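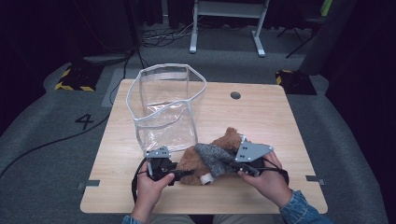
Yaw Antwi asks whether plush toys can go through the 60-degree cycle if the label says 30.

Check the seams first. Glued eyes loosen above 40.

For dust mites without heat: sealed bag, freezer, overnight at least, then a cool wash to rinse out what is left.

Spin at 400. Dry flat. Knitted clothing comes off and is washed separately.

Comments (2)

Ekow Owusu: Freezer worked for ours, 6 toys in one drawer.

Vuvico: What about wool stuffing?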